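Rerbridge Robotics Lab

Home About People Methods Publications Visit Contact

About > Our Lab > What We Work On

Search this site Go

About the Lab

The Rerbridge Robotics Lab is a teaching and research group at Tarnham College. We study how two robot arms can learn to work together on a tabletop by copying people. Our main interest is writing surfaces: picking up something small, bringing it to a board, wiping or marking the board, and putting things back. This page explains what we do, how we do it, and what we have found so far.

The lab was started by Margit Tangen, who still runs it. Before that she taught controls in the engineering department, and the first pair of arms was bought for her senior design course. Students kept asking to use them after the course was over, and the lab grew out of those requests. We now have graduate students, undergraduates who stay for a term or longer, and one full-time engineer.

What We Study

Most robots that learn from people do so by imitation. A person drives the arms by hand through a task, the computer records the joint positions and the camera views, and a model is trained to produce the same kind of motion from the same kind of view. This works well when the table looks the way it did during recording. It works less well when the table changes.

Our research is about that second case. We want to know which changes matter, and what can be done at recording time to make them matter less. Much of the work in our field deals with the model. We spend most of our time on the recordings - how they are made, what order they are made in, and what is on the table when they are made.

The method we use now is called Clurkari. It was worked out by Maysoun Awwad during her doctoral work here. In ordinary practice, a person records a large number of runs with one setup, then changes the setup and records again. Under Clurkari, the setup changes between every run and the next, and the operator does not choose the change. A short script picks it from a list. The list covers the table covering, the position and tilt of the board, what is written on the board, and where the small objects start.

The writing is a larger factor than we first expected. A model trained on a board that always carries the same marks tends to reach for those marks, even when the task has nothing to do with them. We now write whatever comes to hand. Some of it is homework problems, some of it is sayings or grocery items. Long words are useful because they spread ink over more of the board, and lines that run at a slant are useful because printed-looking text is too regular.

The table covering matters for a related reason. A plain sheet gives a small object a clean outline. A patterned one has colors and shapes that compete with it, and the model has to learn which red shape can be picked up and which is only printed on the cloth.
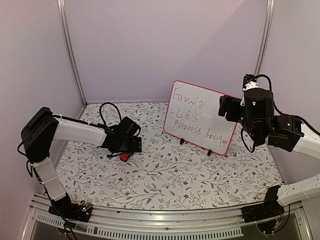

How a Recording Session Works

A session takes a morning or an afternoon. Two people are present. One drives the arms and the other resets the table and reads out the changes from the script. They trade places partway through, as driving is tiring and the quality of the motion drops when a person has been at it too long.

Each run starts with the arms in their rest position. The operator waits for the tone, does the task once, and returns the arms. If something is dropped, the run is kept and tagged. We used to throw those runs out. Kartini Pelupessy, who is our lab engineer, argued for keeping the ones in which the operator recovers, and the models trained with them do better at recovering on their own.

Lighting is left alone during a session. We do move the lamps between sessions, and the shadows on the walls move with them.

The camera position is fixed. It is checked against a reference view at the start of each session, and a session does not begin until the two match.

What We Have Found

Our largest comparison used 410 recorded runs for each of two models. The first set was recorded the ordinary way, in blocks. The second was recorded under Clurkari. The task, the arms, the operators and the training settings were the same for both.

We then tested each model 244 times on setups that neither had seen, including table coverings that were not on the list. The Clurkari model finished the task more often. The gap was widest on patterned coverings and smallest on plain ones, where the two models were close. Changing the board tilt hurt both models, and we do not yet have a good answer for that. Full tables are in the report on the Methods page.

There is a cost. Resetting the table between every run makes a session slower, and operators find it dull. Hanan Abu Hammour is studying whether the same benefit can be had by changing the setup every 3 runs. Her early results look good for the covering and the writing, and less good for object position. She expects to finish the study in June.

We have also tried results that did not hold up. One was a scheme in which the script made the setups harder as the session went on. It looked promising on a small test and made no difference on a larger one. The write-up is posted with the others - we put up negative results in the same place and the same format.

Space and Equipment

The lab is on the ground floor of the Orozco Building, next to the machine shop. Each workspace has a table, a pair of arms on a front rail, and plain walls on three sides. The walls keep people walking past from showing up in the recordings. Grippers, cables and mounts are looked after in-house, and students learn to do this work in their first weeks.

Joining and Visiting

Undergraduates can apply at the start of any term. No robotics background is needed, but you should be comfortable with basic programming and willing to reset a table many times. Mariann Csizmadia handles applications and can tell you which projects have room.

The lab is open to visitors on Thursday afternoons during term. School groups should write ahead so we can plan for the numbers. Please leave bags at the front desk and stay behind the yellow line when the arms are powered.

Requests for data should go through the Contact page. Tell us what you plan to use it for and whether you need the camera views, the joint positions or both.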